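Can a Machine Do the Laundry Yet? Tips for Folding, and for Waiting

Sep 11, 2022
By Carolina Bastos

Readers keep asking whether they should hold off on learning a better way to fold and wait for a machine to do it. My answer is to learn the fold. It takes one evening, and the machines are further off than the ads suggest.

Some chores have been handed over already. Washing and drying went long ago. Floor vacuums do a fair job if you pick up cords and socks first. Dishwashers still need a person to load them and put things away. Folding is the one people ask about most, and it is the hardest of the lot.

The trouble is that cloth has no fixed shape. A plate looks like a plate from any side. A T-shirt out of the dryer can land in a thousand different heaps, and before you can fold it you have to find the collar, the hem and both sleeves. Your fingers do most of that work by feel. A machine has to do it mainly by looking, and then it has to pick up one layer of cotton without taking the layer under it. 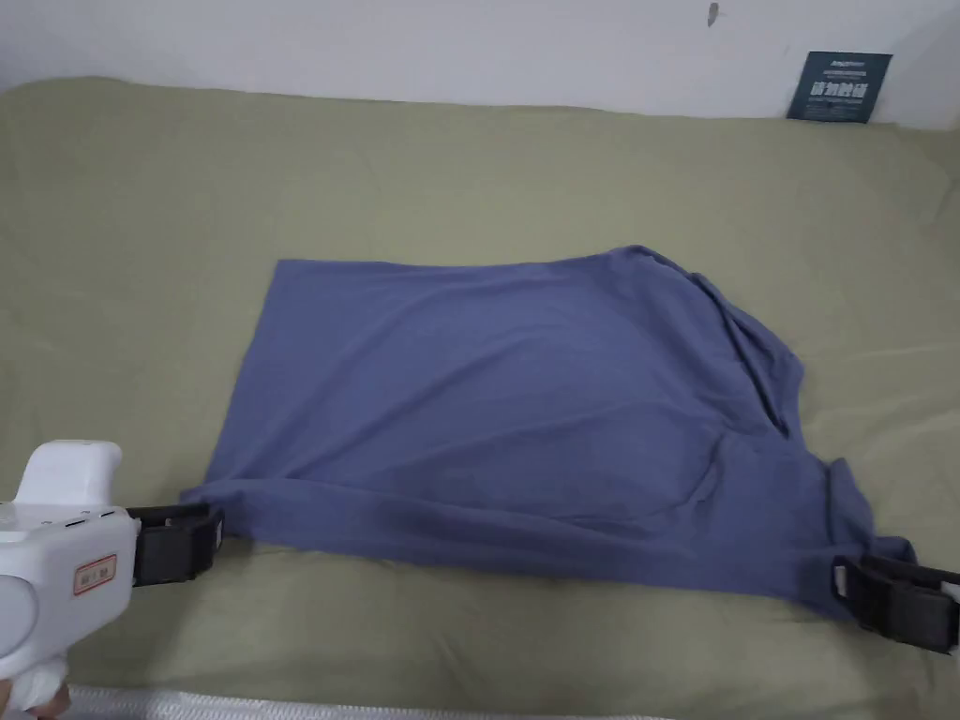
If you want to see what a machine is up against, try folding with only a thumb and one finger of each hand. Spread the shirt on the bed, take hold of the two bottom corners, and pull until the hem is straight. You will notice that the top half stays where it was. Folds near the collar don't come out just from tugging at the hem. You have to let go, move up, and pull from the shoulders too. Most people do this without thinking. When Eylül Akgül tried the pinch method on a basket of 20 shirts for this page, it took her the whole afternoon and she quit before the polo shirts.

The same test gives you a better fold, so here is the routine I use.

Take shirts out while they are still slightly warm and shake each one once, hard, from the shoulders.

Lay it face down on a firm surface. A bed is fine if the cover is pulled tight. A soft, rumpled cover moves along with the shirt and puts the creases back.

Flatten from the collar down, using the side of your hand. Do the sleeves last.

Fold one side in by a third, lay the sleeve back along the fold, then do the other side the same way. Bring the hem up to the middle and fold once more.

If your stacks come out uneven, cut a piece of stiff cardboard to the width of your shelf and fold around it. The Mamside folding board does the same job and wipes clean, but cardboard costs nothing.

As for buying something, I looked at 2 machines this summer. The Risari clips on a shirt you have already straightened and folds it neatly. By the time you have straightened and clipped it, you could have folded it yourself. The Gratetden is meant to take clothes from a pile. The one I saw in June did well with hand towels and gave up on anything with a hood. It costs more than my washer and dryer together, and it needs 6 feet of clear wall.

Towels and pillowcases will come first, I think. Fitted sheets will come last, and I still can't do those well myself.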